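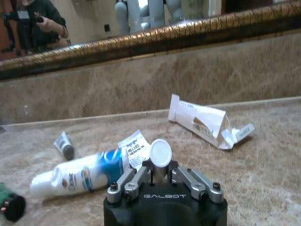 Elibariki Kariuki told the town council that a state holiday display on Budwood Common should either be open to every congregation that asks or be moved off public land altogether. He was the first to speak at the hearing on the new permit rules, and most of the comments after him dealt with the same question.

The common has had one winter display for as long as the town has kept permit records, put up by the Kirkard Street churches under a single permit renewed each January. The mosque on Pritchard Avenue and the Hindu association both applied for space last winter and were told the form had no place for a second applicant. The council's lawyer has since advised that the form cannot stand as it is.

Under the draft, the north lawn would be split into plots 36 feet wide, given out by lottery. Any group could apply, religious or not. Displays could stay up for three weeks, and the group would pay for its own power and cleanup.
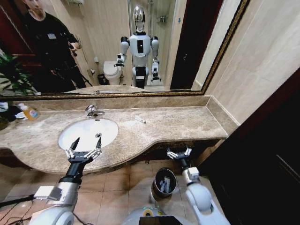
What the petitions say

Two petitions were handed in. The one asking the council to leave the current permit alone has 3,318 names. The one backing the lottery has 2,872. The clerk has not checked either for residency and says the rules do not require it, as the petitions have no legal force.

Tanvir Biswas, speaking for the lottery, said the Hindu association would accept any plot and did not want the churches' display made smaller. Mutua Lyimo, speaking against, said a lottery could leave the churches with no plot at all in some years. He asked for a guaranteed place for any group that has held a permit before. The lawyer said she would need to look at that.

Council member Hamisi Nyamweya wants the monument side of the common kept clear in any case. His amendment passed without debate. 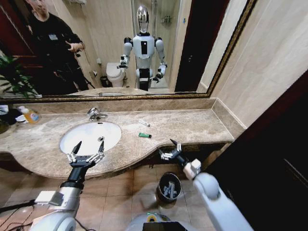
What happens next

The draft goes back to the parks office for changes and will return for a vote before applications open. Written comments are due by 7 Aug 2026 and can be left at the clerk's window or mailed to town hall. Comments already made at the hearing do not need to be sent again.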